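Rapport d'avancement – Collecte et tri des emballages de boissons dans les communes partenaires
Période couverte : mars à juillet

1. Rappel des objectifs

La convention signée avec le fonds Holtholm prévoit l'équipement progressif des communes de Prokby, Wutden et Ferrand en points de collecte de proximité, ainsi que l'accompagnement des établissements scolaires et des commerces. Le présent rapport rend compte de la deuxième tranche. 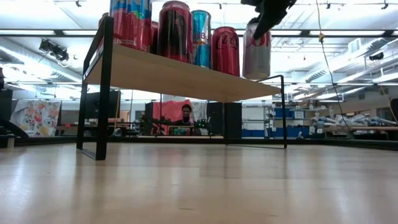
2. État d'avancement

À Prokby et à Wutden, les points de collecte sont en service depuis avril. L'installation a pris du retard à Ferrand, où l'autorisation d'occupation de la place du marché n'a été délivrée qu'en juin. À la fin de la période, 308 foyers étaient inscrits au dispositif et 794 kg d'emballages avaient été remis au centre de tri – l'aluminium en constitue la part principale.

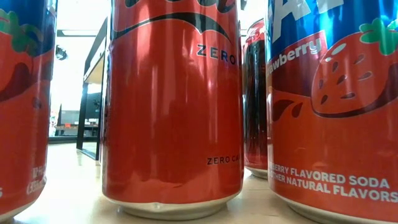
Les relevés mensuels font apparaître un écart entre les deux communes. Wutden dispose d'un point situé à proximité de la gare, tandis que celui de Prokby demeure peu visible depuis la voie publique. Un déplacement est à l'étude avec les services techniques.

3. Budget

Les dépenses engagées restent conformes au prévisionnel, à l'exception du poste signalétique, dépassé de 200 euros. Ce montant sera compensé sur le poste impression.

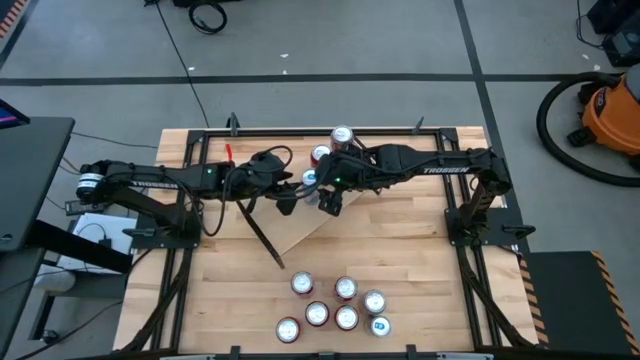 Canettes en aluminium sur un plateau en bois clair.

4. Prochaine période

Ouverture du point de Ferrand en septembre, puis animations dans trois écoles. Le versement du solde de la tranche est sollicité à réception du présent rapport.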